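Tempo de leitura: 1 min

Relatório - Tingimento e desgaste em tecidos xadrez
Grupo: Tamsin Merrick, Darragh Coughlan, Sotiris Spanos

Em janeiro lavamos 6 amostras de algodão a 400 rpm, sempre com o mesmo sabão. Ideia era ver quanto o azul desbota e se o fio branco mancha. Pesagem antes e depois - tabela no anexo. 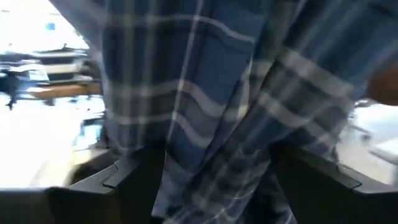 Fig. 1 - Tecido xadrez azul, riscas brancas e cinza claro.

Amostra 3 perdeu mais cor, as outras quase nada. Falta repetir com água dura. O fio branco ficou acinzentado em duas, pode ser do sabão, nao testamos. Custo total 115 reais, fora o transporte. A profa. Anastasia pediu gráfico por lavagem, segue na próxima versao.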